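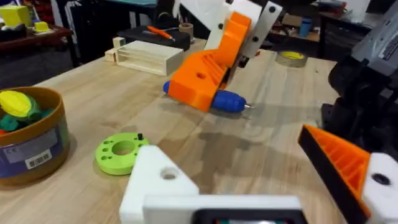 Monday, December 30, 2024 – lap box, after the Kukura skate

Writing this up before I forget which half of it I saw and which half I got told over pizza. The overnight skate at the Kukura rink went off and the money is in: 1,695 dollars on the door and the raffle, with the per-lap pledges still to be collected, and that's the part that involves us. Pledges are paid on laps. Laps come off the Holub box. So if Holub is wrong then somebody's aunt pays too much or the youth center gets too little, and either way I'm the one who soldered it.

Final number on the big display at breakfast was 2,940 team laps. Everybody cheered, there are photos of it, it's on the club page already. I'd love to leave it there but the paper sheets don't agree with it for the middle of the night, so here goes.

What happened, as best I can put it together

Setup was the usual. Beam across the track at the end of the home straight, transmitter strapped to the barrier, receiver on the inside on the old music stand. Relay rules, one skater per team on the track, baton with a tag in it. Beam says something crossed, tag reader says who. If the two don't happen close together the box throws the crossing away. That rule was my idea back in March and I still think it's right, but it's also where we lost laps.

First stretch was fine. I checked against the paper sheet every time the teams swapped sides of the bench and it matched every time. Then the Trostico crew turned up with the fog machine for the disco hour (which was great fun, I'm not complaining, the little kids went nuts) and the beam started seeing fog. The box handled that better than I expected. It saw a long blocked signal, decided it was one very slow skater, and waited. While it was waiting it ignored real skaters. The tag reader kept on happily logging batons, and all of those went in the bin because there was no crossing to go with them.

The good news is that the bin is a file. I put the thrown-away reads on the card along with everything else and I've got it here. Pulled it off this morning, 623 orphan reads. They aren't all laps! Plenty are kids standing next to the reader waving the baton at it because it beeps. But a lot of them are evenly spaced, one lap time apart, and that's a person skating.

Sorting the orphans

Went through it on the laptop with the rule that an orphan counts if the same baton has a good read about one lap before or after, or another orphan that does. Chain them up. The beepers drop out right away, they come in bunches of five or six inside a couple of seconds. What's left looks sensible for three of the teams. For the fourth, the blue team, it looks too good, they'd have been skating faster during disco hour than at the start, through fog, with a mirror ball going. I don't buy it. Their changeover spot was right by the reader so I suspect we're seeing the baton twice, once coming through and once being handed over.

Haven't decided what to do with blue. Options are leave them on the display number, or take the paper sheet for that hour. The sheet for that hour is the one with cocoa on it. It's readable if you tilt it.

Not changing the headline number on my own. I'll send both versions to the club and let them pick, and my vote is that pledges get collected on the number everybody saw on the wall. Anyone who wants to chip in for the recovered laps can.

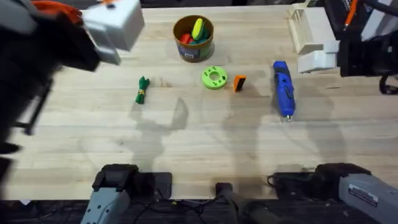
The bench at Pundach, bits and pieces in a rough row.

Bench work today

Opened Holub up. Inside is fine apart from one of the standoffs having let go, so the board has been leaning on the display cable. Could that have done anything? I wiggled it for a while with the tester going and never got a false crossing out of it. Glued a new one in and moved on.

Beam receiver: lens had a film on it. I wiped it and the signal came up quite a bit, so fog juice plus a whole night of rink air is my guess. Next time there's a cloth in the box lid and whoever has the desk wipes it at every changeover. Writing that on the lid in marker as well as here.

Now the actual fix. Blocked too long should mean "the beam is no good, stop relying on it" and up till now it has meant "wait". So, new behavior:

If the beam has been blocked for longer than any real skater could manage, the amber light comes on and the box goes over to tag only. In tag only, a baton can't score again until a minimum lap time has gone by. When the beam clears and stays clear it goes back to normal and the amber light goes off. Everything gets a mark in the log so we can see which mode each lap was scored in.

The minimum lap time wants to be short enough for the fast kids and long enough that nobody can stand there and beep their way to a win. I've made it a setting, on the little dial, because the Pundach rink is shorter than Kukura and I don't want to be reflashing the thing on a cold floor at night again.

Bench tested by sliding a card in front of the receiver and passing batons by hand. Card in, amber comes on, batons score. Card out, amber goes off. Tried to cheat it every way I could think of. You can still get one extra lap if you beep exactly as the beam clears, since the two modes don't know about each other's last read. Fixed that by sharing the timer, and then it wouldn't let me score at all for a bit because I'd put the reset in the wrong place. That was most of the afternoon. Okay now, I think. It wants a proper soak.

Display

Separate problem, same box. The totals display only updates when a lap scores, so during the fog the wall just sat there and folks figured the race had been paused. Two of the teams took a snack break. I've added a small moving dot in the corner that keeps going whatever happens, so you can tell stuck from quiet. Also made the money line bigger. People liked the money line. There was a noticeable bump in the bucket every time it rolled over, and the rink manager asked if we could make it flash. We can make it flash.

Batons

Two have cracked end caps from being dropped. One has a tag that reads only if you hold it the right way up, that's the green one with tape on it, DON'T use it as a race baton. It's fine for warmup. The new tags come in bags of up to 500 and we need maybe a dozen, so if the swim people or the fun run people want to share a bag, speak up.

Power

The extension reel was under the bleachers the whole night, fully wound, feeding the box, the display and the cocoa urn. Please unwind it next time. The urn gets its own outlet – I don't care how far away that outlet is.

To do before the next one

Soak test the tag only mode overnight with the tumbler rig running a baton past the reader.

Print the paper sheets on something heavier and put them on a clipboard that isn't next to the cocoa.

Move the blue changeover spot well down the straight, away from the reader. Tape on the floor, the rink said tape's okay as long as it's theirs.

Ask Trostico if the fog can point the other way. I like the fog.

Write up blue team, both versions, send it.

Spare receiver is in the drawer under the vise, untested. The old one went back in the box.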